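Leanne Whitlock
August 5, 2020

Okay friends, I finally gave in and started the Great Bin Sort I've been promising since February, so settle in, this may take a few posts.

The gray metal one first, up on the table, because it's where all our little odds and ends go to hide. I love this old thing, scratches and all (the bottom has gone so silvery!), and it's outlasted every plastic tub I ever bought.
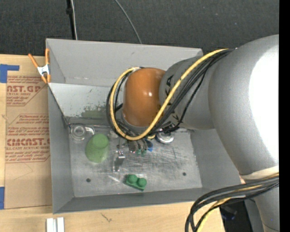
Yi-chun Tam wants to know whether I tip everything out first or pick through it where it lies. Yi-chun, I'm a picker! Tipping always ends with me on my knees on the carpet, muttering.

My method, such as it is: 20 minutes, small things into jars, anything I can't name goes in the mystery envelope for Tin-yau to puzzle over.

More tomorrow, when I'll be asking you all about labels, and please be kind about my handwriting.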